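Vistport Kids
Search stories Go
April | By the Vistport Kids science desk
70 shares | 2 comments

Why Did the Robot Squeeze Too Hard?

Have you ever held an egg in your hand? Then you already know something very clever, even if you've never thought about it! Your fingers hold on just tightly enough, and you don't have to stop and plan it. A robot has to be taught that, and sometimes the lesson gets mixed up.

At a workshop called Clutness, a robot named Vundard had been picking things up nicely all morning. Then, a little after lunch, it picked up a paper cup and crunched it flat. It tried a second cup, and (oh dear) crunched that one too. The people working there pressed the big red stop button, which is the very first thing you do when a robot acts strangely, and then they sat down to work out what had happened.

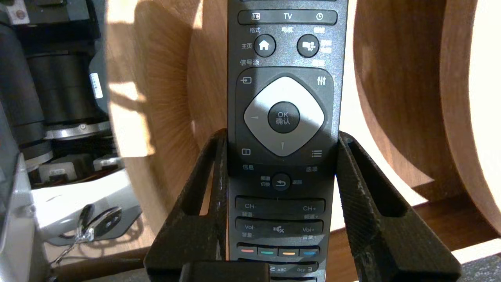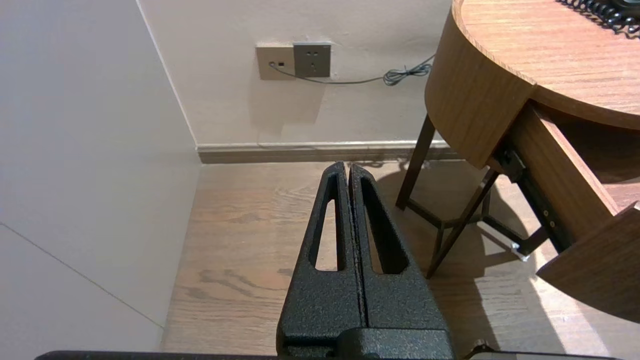

A robot like Vundard decides how hard to squeeze by using numbers. Let's pretend 0 is no squeeze at all and 100 is the hardest squeeze it can manage. A TV remote held up between two black fingers, with all those buttons on its face, needs a good firm grip so it won't slip, but a paper cup needs a much softer one. When the fingers are closed together with nothing between them, the robot can check its zero, a bit like making sure the kitchen scale says 0 before you put the flour on. Vundard's zero had drifted, so every gentle squeeze came out far too strong, and the poor robot had no idea!

The fix was a small program called Semeniuk, and it makes the robot check its zero each time it starts work. There's a new limit as well, so that if the squeeze climbs too high, the fingers let go and the arm stops moving.

If you ever visit a robot, keep your own fingers well away from its fingers, even when it looks fast asleep, and ask a grown-up where the stop button is.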